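Wultville Open House: Four Hours, One Bowl

I went up to Wultville in December with low expectations. The flyer from Flurnar promised "a morning with the tools of the everyday kitchen," and in my experience that sort of sentence means a table, a sign-up sheet and coffee in a paper cup. I paid for my own bus. I say so because some readers of this newsletter think I get paid to complain.

Doors were meant to open at 9. They opened at 9:40. The sheet at the entrance had me down as visitor 61, which surprised me, as I could see maybe a dozen people and two of them were eating lunch already.

Quyên Khổng took our group through. She is a good guide, quick and dry, and she answered what she was asked, even when the answer didn't help her side. When a man behind me wanted to know whether the Cao bowl was really better than the one he had at home, she said it depended on the one he had at home. Fair enough.

The bowl gets a lot of space in the Flurnar brochure. There it is a "vessel." On the table it was a bowl. I will grant that a wide rim is nice to grab, and I like a heavy base under anything I have to stir. But I have bought bowls for most of my adult life and have never felt the need to read 3 pages first. 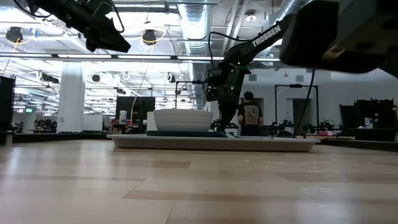
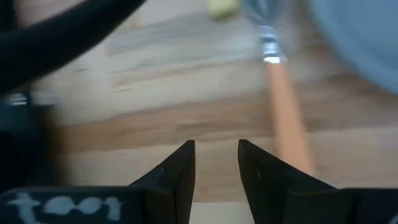 Pale wood tabletops in both.

Wultville Visitor Notes, Issue 4, p. 3

The white bowl was set up on a dark base, with a shallow white tray under the lot. The tray has raised, rounded edges, and I thought it was the most sensible thing on the table. Spills are what ruin a counter. The brochure gives the tray one line. I asked Quyên why, and she said trays don't sell. I believe her, though I think that says more about the people who write brochures than the people who cook.

As for the long-handled tool, the handle is wood, a light orange tan, with a silver metal collar where it meets the head. I have owned things built this way. My worry is always the collar: water gets in, the wood swells, and by the second winter the head turns in your hand. Flurnar says theirs has been through 1,027 washes. I asked who did the washing and was told it was Tokden, who also make the handle. Make of that what you like.

The tabletop I have no quarrel with. Pale wood with darker streaks in it, and plenty of room to work. I would take the table home and leave the brochure.

We were done by one. The coffee did come in a paper cup — and it was better than I had guessed. The bus back leaves from the far side of the parking lot, which the flyer does not mention, so allow yourself ten minutes.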